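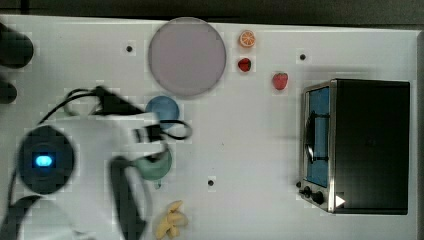

How to Sort and Rotate Toys in a Small Playroom

Posted May 10, 2020 by Cheuk-hei Lam
Filed under: Home, Storage

Toy rotation means keeping part of the toys out and the rest put away, then swapping them on a schedule. It takes one afternoon to set up and a short time every other week after that. These steps are written for a room used by children between two and six, but the method works for a corner of a living room too.

What you need

Storage boxes with lids, all the same size
One open shelf at child height
Painter's tape and a marker
Zip bags for small pieces
A trash bag and a box for donations
A notebook or a sheet of paper

Matching boxes stack better and you can swap one for another without rearranging the closet. I use the 900 cubic inch boxes from Gredstead. Clear ones are easier for adults. If your child will stand at the closet and ask for what is inside, buy solid ones.

Step 1. Bring everything to one place

Collect toys from every room, the car and the yard. Put them on the floor of the playroom. Do this when the children are out or asleep, or you will lose pieces as fast as you find them.

Check under the couch cushions and in coat pockets. Most missing puzzle pieces in our house were in a boot tray.

Step 2. Pull out what is broken or outgrown

Throw away anything cracked, sharp or leaking. Check battery doors on anything that lights up or makes noise. If the screw is missing, take the batteries out and set the toy aside until you have a new screw.

Outgrown toys go in the donation box. Keep the ones you want for a younger sibling, but store them somewhere else. They are not part of the rotation.

Step 3. Sort by kind of play

Make a pile for each of these:

Building (blocks, tracks, magnetic tiles)
Pretend play (kitchen things, doctor kit, dress-up)
Puzzles and games
Vehicles
Animals and small figures
Art supplies
Music
Active toys (balls, bean bags)

That gives you 8 piles. Your list may differ. If one pile is far bigger than the others, split it. Pretend kitchens are the usual case - dishes can go in one box and food in another, as long as you plan to put both out together.

Books stay out of this. They have their own shelf and I don't rotate them except for holiday ones.

Step 4. Clean before you pack

Hard plastic toys without batteries can be washed in warm water with dish soap. Rinse them and leave them on a towel overnight. Wipe wooden toys with a damp cloth and dry them right away, and don't soak them. Cloth toys go in a pillowcase, tied shut, on a cool wash.

Bath toys with a hole in the bottom hold water. Squeeze them out fully, and if what comes out is dark, throw them away.

Everything must be fully dry before the lid goes on. A box packed damp in April smelled bad enough by the next swap that I had to wash all of it again.

Step 5. Pack mixed boxes

Each box should hold something from several piles, so that one box gives a full range of play. A typical box here has one building set, one pretend set, two puzzles and a bag of animals. Make 6 boxes to start. Keep sets whole. A train without its track is no use to anyone.

Small pieces go in zip bags inside the box. Write the name of the set on the bag.

Step 6. Label and list

Put a strip of painter's tape on the short end of each box and number it. Painter's tape comes off cleanly, and you will be changing the labels. In the notebook, write the box number and what is in it. I tried an app called Zelevero for this and went back to paper after a month. It was fine for looking things up but slow to edit.

Step 7. Set the shelf

Open two boxes and put the contents on the low shelf with space between things. Use trays or shallow baskets for sets with many parts. Heavy toys go on the bottom. Fasten the shelf to the wall, even if it is low.

Step 8. Swap

Change one box every other week. Pack the old one completely before you open the new one. If a child is in the middle of something, leave that toy out and swap the rest. Note it on the list.

Common problems

The child asks for a toy that is put away. Trade it for one on the shelf.

The favorite toy. Never rotate it. Bedtime animals stay out too.

Gifts. New toys stay on the shelf for two swaps, then join a box.

Not enough closet space. Low boxes fit under most beds. Measure the gap first and take the casters into account.

Related pages: Hanging a Pegboard in a Closet - Washing Stuffed Animals - Fixing a Sagging Shelf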